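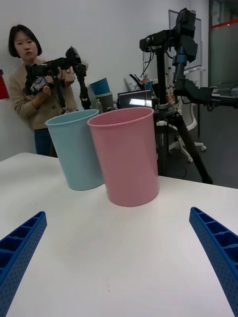 2 min read

Cups on the white table

A pink cup and a pale blue one. The pink is the larger of the two. Both are plastic, and both went through a lot of handling over the month, along with the rest of the tableware on the list below.

The task was an ordinary one. Put the cups out, move them next to each other, move them apart, put them away. Yuxi Xue drew up the running order and Caradog Harries kept the tally, which stood at 1,031 placements when we stopped on the last Wednesday. A placement was counted when a cup had been set down upright and let go. Cups that tipped over were noted on a separate sheet.

Notes on the tableware

Tumblers. Straightforward to stack when they are the same size. Mixed sizes were kept side by side, larger ones toward the window.

Bowls. Seven in the set. Meinir Pugh asked for the shallow ones to be left out of the first week, and they came back in for the second.

Plates. Side plates only. The dinner plates took up too much of the table and were returned to the Jendden cupboard.

Spoons. Used on two afternoons. They slide on a smooth top, so a folded dish towel went down first.

Notes on the table

White top, plain finish. We wiped it down at the start of each session and again at the break. Glare was a problem until about three o'clock, and Hakim Chin taped paper over the lower panes of the window. The paper is still there and can come down whenever someone has a ladder.

A session ran 55 minutes with a break in the middle. Most afternoons had two sessions. The second was usually slower, especially with the bowls.

Where things are now

The cups and bowls are washed and in the crate marked Villine, on the bottom shelf. The spoons went back to the kitchen drawer. Shirley Bunting has the tally sheets and the tip-over sheet, and will scan both.

If you borrow the cups, please return them to the same crate. Pink and blue are kept together. Two green ones are missing from the set and were last signed out to the Owen room.

Filed under: Tableware, Postcombe, August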